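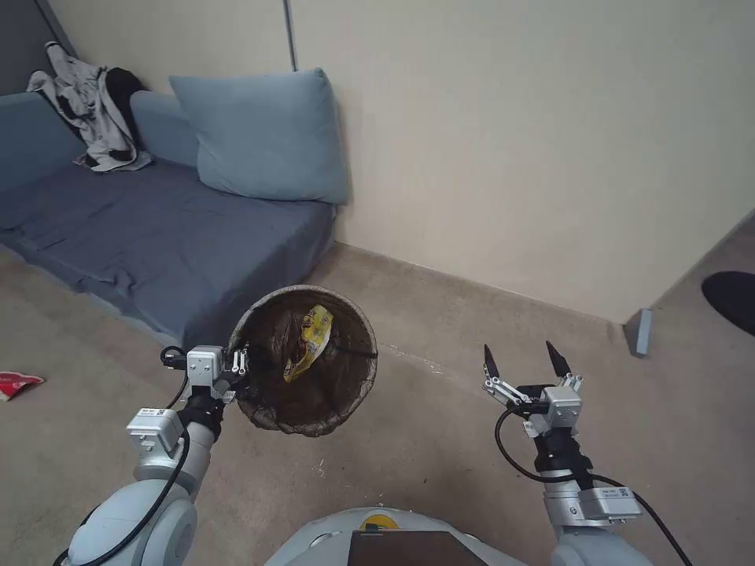
Volunteer placements – common questions

Who can apply?
Anyone 18 or over. You don't need a health or teaching background.

How long is a placement?
14 weeks, starting in June. You live with a host family in Orkolwood for all of it.

What does it cost?
The program fee is $300. Flights and vaccinations are extra. A $50 deposit holds your spot and comes off the fee.

What will I be doing?
Most people help at the Jallance literacy centre in the mornings. Afternoons are for lesson planning or home visits with local staff.

Do I need to speak the language?
No, but learn the greetings before you go.

Can I go with a friend?
Yes – apply separately and put their name on your form.

Who do I contact?
Piyumi Selvanayagam looks after applications. Ask Tia Lightfoot about host families.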